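From the shared workshop – arm bench update

Quick one this month, I'm typing between print jobs. The PC assembly bench is up and running at Lonham, or up and mostly running. Arm is bolted down, gripper is on, new gray practice board is printed and mounted on the aluminum panel. Alper Soylu did the final print, board v7, and it's the first one where the socket frame came out square enough to use.
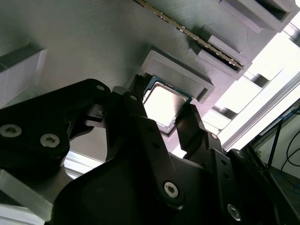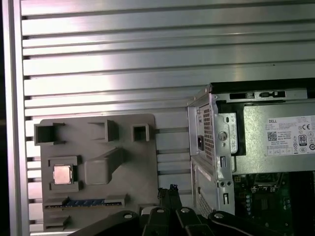

Processor, printed practice board and the Dell – first picture has the chip in the fingers, second has one in the socket frame with the Dell case alongside.

So, where we are. The job is simple to say: pick up the CPU, put it in the socket, leave it there. Then the memory. Then do the same inside the real Dell case, which still has its green motherboard in it. Practice board first though, a bent pin on a printed part costs us nothing.

Since the last newsletter we've logged 136 tries at the CPU. 117 good ones. Most of the bad ones were the chip going in at a slant and hanging up on one side of the frame. Alper opened the recess up a hair and put a small chamfer on the inside lip, that helped more than anything I did in code. I spent two evenings on a grip force setting that turned out to be fine all along.

Memory is harder. The module has to go in straight and then needs a proper push, and the arm doesn't like pushing. It stops and throws a fault. We raised the limit once already and I'd rather not do it again untill somebody has checked the mounting bolts. Three of them were loose last week. Please put the hex keys back on the rail when you're done with them!!

Other bits:

The Hullura controller box now has its own outlet. Don't unplug it to charge your phone.

Cament filament is nearly out, gray especially. If you print something big for yourself, log it on the sheet. There's one spool of black left from the Dağdelen order and it's spoken for.

Sun comes in hard on the bench in the afternoon and the metal lid of the chip flares so bad the wrist camera loses the edges. I've been running the tests after 5 pm. A blind would fix it. Has anyone got a spare one, or a bedsheet, I'm not fussy.

Next up is the memory slot, then a first go at the real board, probly in February. If you want to sit in, come by in the evening and bring your own safety glasses, we're short a pair.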